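GODVILLE, 7 July 2018 — The congregation of Tomdale Chapel is delighted to announce that its bell tower and parish hall, closed to the public since the January storms, will reopen this fall after a long season of repairs, and that neighbors of every faith (and of none) are warmly invited to come and celebrate.

The storms took slates from the tower, brought water into the hall and ruined a good part of the hymnal collection. In the months that followed, 504 households gave money, timber, meals or a free Saturday, and many of them had never set foot in the chapel before. Families from the Gouveia mosque cooked for the roofing crews, and the Dondiseck Methodists lent their own sanctuary for Sunday worship, along with a very patient organist.

"I have been a pastor here for a good many years, and I don't think I have ever written so many thank-you notes or been so glad to do it," said the Reverend Annick Rey. "People kept asking what we needed, and then they kept turning up with it, and sometimes with pie as well."

The reopening will begin with a shared service of thanksgiving, followed by supper in the hall and an evening of singing led by choirs from 3 congregations. The new hall will also be home to the chapel's food pantry, which is returning after six months in borrowed rooms.

Jabari Kioko, who led the repair appeal, said that $2,000 is still to be raised for the tower stairs — and that gifts of any size are welcome at the chapel office, where the kettle is nearly always on.

The date of the service will be shared with local churches and newspapers as soon as the last inspection is complete.

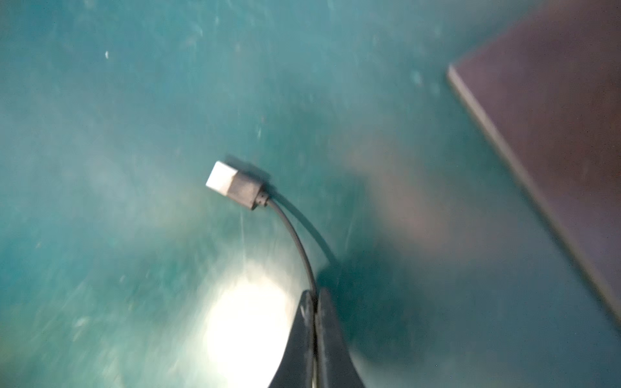
A black USB cable with its metal plug, against a teal surface.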